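Buscar en el catálogo
Introduzca referencia o palabra clave Buscar

Imprimir esta página Enviar por correo electrónico

Célula de montaje y mantenimiento Grurberg 800

Referencia: GB-800. Línea de automatización ligera. Distribución e integración: Filtton.

Presentación

La Grurberg 800 es una célula de trabajo de sobremesa destinada a tareas repetitivas de montaje, desmontaje y comprobación de equipos informáticos. Se dirige a talleres de reparación, centros de reacondicionamiento y departamentos técnicos que deseen valorar, con criterios realistas, qué parte de su actividad diaria puede confiarse hoy a un brazo robótico y qué parte debe seguir en manos del personal.

Filtton recibe con frecuencia consultas sobre la posibilidad de automatizar por completo el banco de reparación. La respuesta del departamento técnico es, por el momento, negativa. La manipulación de piezas rígidas, presentadas siempre en la misma posición, ofrece resultados satisfactorios. El trabajo con cables flexibles, conectores de acceso difícil y cajas de fabricantes diversos continúa exigiendo la intervención de un operario.

Alcance de las tareas

La célula se suministra configurada para la recogida y devolución de módulos de memoria y otras piezas pequeñas desde un utillaje fijo. El cliente podrá solicitar la programación de tareas adicionales, previo estudio de viabilidad. Quedan fuera del alcance de la versión actual la aplicación de pasta térmica, el guiado de cables en el interior de la caja y la retirada de tornillos dañados.

El procedimiento recomendado consiste en colocar la torre tumbada y sin panel lateral, de modo que la placa base quede accesible desde arriba. Las piezas se disponen en una bandeja con alojamientos propios, situada al lado del equipo y dentro del alcance de la pinza.

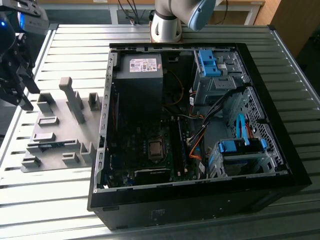 Según Baldur Lund, la memoria nunca ha sido el problema: en su taller la célula inserta los módulos con más paciencia que cualquier aprendiz, pero basta un mazo de cables cruzado sobre la ranura para que haya que detener el ciclo y apartarlo a mano. Añadía que no volvería al procedimiento anterior, aunque tampoco dejaría la célula sin vigilancia durante un turno entero.

La observación coincide con los resultados de la campaña de ensayos realizada en mayo en las instalaciones de Borham. De los 800 ciclos de inserción programados, 751 concluyeron sin intervención humana. La mayor parte de los ciclos interrumpidos correspondió a obstrucciones por cableado; el resto se debió a módulos mal asentados en la bandeja. El informe, firmado por Yichen Lu, puede solicitarse al servicio comercial.

Características principales

Configuración: un brazo articulado con pinza de dos dedos
Superficie de trabajo: mesa de perfiles de aluminio
Utillaje: bandeja impresa en 3D, adaptable a petición
Posiciones de trabajo programables: 32
Tipos de caja admitidos sin reprogramación: 4
Supervisión: operario presente durante el ciclo

Condiciones de instalación

La mesa deberá nivelarse antes de la puesta en marcha y quedar separada de las zonas de paso. Corresponde al cliente disponer de una toma de corriente independiente y de protección frente a descargas electrostáticas. Todo equipo que se introduzca en la célula deberá estar desconectado de la red eléctrica.

La instalación comprende una jornada de formación para dos operarios. La formación incluye la parada de emergencia, la sustitución de bandejas y la recuperación del ciclo tras una interrupción.

Uso doméstico

La Grurberg 800 no está concebida para el hogar. Las tareas domésticas presentan una variabilidad muy superior a la del banco de taller, y Filtton no comercializa en la actualidad ningún equipo para ese fin. Las consultas en este sentido se remiten a Hjaltadóttir, que mantiene una línea de estudio sobre el plegado de ropa y la recogida de vajilla, sin fecha prevista de comercialización.

Disponibilidad

Fabricación bajo pedido. El precio se comunica mediante oferta individual, una vez examinados los modelos de caja que el cliente prevé tratar. Ficha revisada el 2 de agosto de 2025.

Imprimir esta página Enviar por correo electrónico

Productos y documentos relacionados

Bandeja de utillaje Grurberg, juego básico
Pinza de repuesto para GB-800
Informe de ensayos Borham: inserción de módulos de memoria
Guía de preparación del puesto de trabajo
Formación para operarios: solicitud de plaza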